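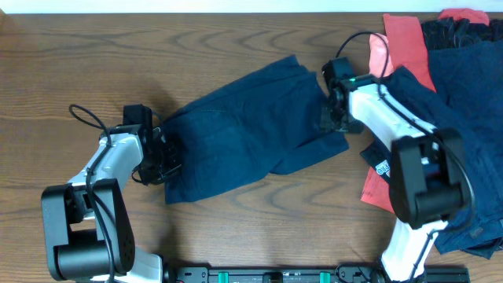

A navy garment stretched out across a wooden tabletop

The call came on a Tuesday, while I was up to my elbows in washing-up. Would I like to be a corpse in a hospital drama? I said yes before I'd dried my hands. I've done background work on and off for years (wedding guest, bus passenger, angry villager twice) but I'd never been dead before, and it felt like a step up.

The series was called Urkdale and the hospital set had been built in an old carpet showroom outside town. I was told to be there for six, so naturally I turned up at twenty past five and sat in the car with a flask. By the time I'd signed in there was already a queue for bacon rolls, and I got talking to Johanna Wyss, a retired dental nurse who'd been cast as a visitor with flowers. She'd brought her own cardigan in three colours, just in case. They used none of them.

Make-up took 47 minutes. Ursina Pichler did mine, and she was lovely – she kept saying sorry every time she made me look worse. First a sort of pale green all over, then purple round the eyes, then something sticky on the lips that I was told not to lick. I licked it. It tasted of pencils!

I'd assumed that playing dead would be a nice lie-down. It's a great deal harder than that. You get a trolley with a mattress as thin as a beach towel, a sheet up to your collarbones, and a director who would like you not to breathe.

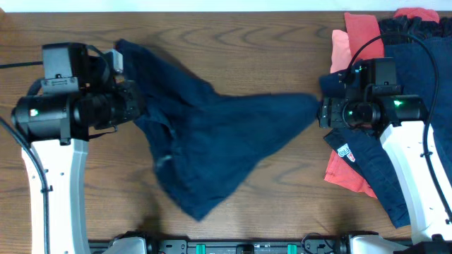
My director was Kazimiera Michalski, who was very kind about it and very firm. The trick, she told me, was to let half the air out before "action" and then hold still, with my tongue pressed behind my teeth so I wouldn't swallow. I managed 23 seconds on the first rehearsal. The scene ran for 50.

We got round it by having the doctor step in front of me halfway through, so I could sneak a breath behind her coat. I thought that was terribly clever. On take four my stomach rumbled through the saddest line in the episode, and the actor playing my brother had to go and stand in the corridor for a minute with his face in his hands. I was mortified. Roswitha Leitner, who was on sound, played it back to me at lunch and it was like somebody dragging a wardrobe downstairs.

We did nine takes in all, and I was sent home at four with most of the green still behind my ears. The man at the petrol station asked if I was feeling all right.

The episode went out in March. My sister had everyone round and made sausage rolls, and there I was, or there my left ear was, and a good bit of my forehead. I'd do it again tomorrow. The agency has asked if I can ride a horse, and I've told them I'm willing to sit on one.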